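Skullitz Robotics Club
Minutes of the regular meeting, 11/14/21

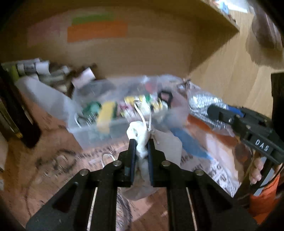
Called to order at the second attempt by Daiane Tavares (chair). The first attempt was lost to the arrival of donuts.

Present: Daiane Tavares, Ayana Tesfamariam, Henok Woldemariam, Estíbaliz Echevarría, and Sofia Barreto (minutes, under protest).
Apologies: the Abernathy middle school team, who have a tournament and sent a very polite email.

1. Minutes of the last meeting
Approved with one correction. Henok did not "abandon" the line follower. He would like it recorded that he "paused" it. So recorded.

2. Money
Ayana reported $935 in the account after the bake sale and the Trasard entry fee. Estíbaliz asked whether this includes what Henok is owed for batteries. It does not. Henok asked when he might expect to be paid for batteries. Ayana said when there is a receipt. Henok is looking for the receipt.

Daiane passed around a catalog page for a small bench-top arm at $3199. There was a silence. Ayana asked whether the catalog also sold money. Item closed, though Daiane kept the page.

3. Sorting project
The longest item, as usual. We are still using the hand-held grippers to practice picking things out of the clutter bin, with the newspaper down on the floor. Discussion, in no particular order:

Cloth pouch. Estíbaliz wants everybody to take it by the gathered neck, where the drawstring is tied. Henok prefers to go for the body of the pouch, on the grounds that there is more of it. Each side had a diagram. After ten minutes the chair ruled that we would do neck first, then body, and write down which one we dropped more often. Both sides left believing they had won.

Drawstring. Loose loops of cord should be tucked in before a run starts, unless the run is about loops. Sofia asked if any run is about loops. Estíbaliz said one could be. This was not encouraging.

Shiny bag. Ayana has asked for it to stay in the set because it is difficult. Henok has asked for it to go, also because it is difficult. Stays.

Contents of the bin. Agreed that personal belongings are not clutter items, whatever they look like. If you have put something in the bin that you want back, please take it out by next meeting. After that it belongs to science.

Two people at once. Permitted, but decide who is going in first and say so out loud. "I thought you were done" is no longer accepted as an explanation.

Log sheets. Object, where you grabbed it, dropped or not dropped, initials. That is the whole form. Sofia has received sheets with "fine" written across all four columns and would like them redone. The person concerned knows who he is and has already objected to the word "he."

4. Trasard
We are entered in the student division with 2 teams. Daiane and Estíbaliz will do the sorting challenge, Henok and Ayana the maze. The maze requires a line follower, so Henok's pause is over. Sofia will do the poster, having made the mistake of owning good markers.

The rules say that the robot must have a name. Witalgate was proposed by Henok, who declined to say what it means. Nothing better was proposed in the time allowed. Carried, three in favor, one against, one eating.

5. Visit to Abernathy
They would like us to come in January and run a session for their sixth graders. General agreement that this is a nice idea. Less agreement on who will talk. Ayana pointed out that sixth graders can smell fear. Daiane to reply to the email and find out how many kids, how long, and whether there is a carpet, as the line tape does not stick to carpet and we have been down that road.

6. Any other business
Sticky notes. If you put one up, put your name on it and take it down when the thing is done.

Henok found the receipt. It is for a sandwich.

Actions
Daiane: reply to Abernathy; stop leaving the catalog page where Ayana sits.
Ayana: print new log sheets; confirm the Trasard arrival time.
Estíbaliz: write up the neck and body comparison, one page at most, diagrams included in the page.
Henok: line follower; receipt.
Sofia: poster; type this up.

Next meeting same time, same room. Estíbaliz is bringing the snacks, and has been asked to bring them after the call to order.

Minutes taken by Sofia Barreto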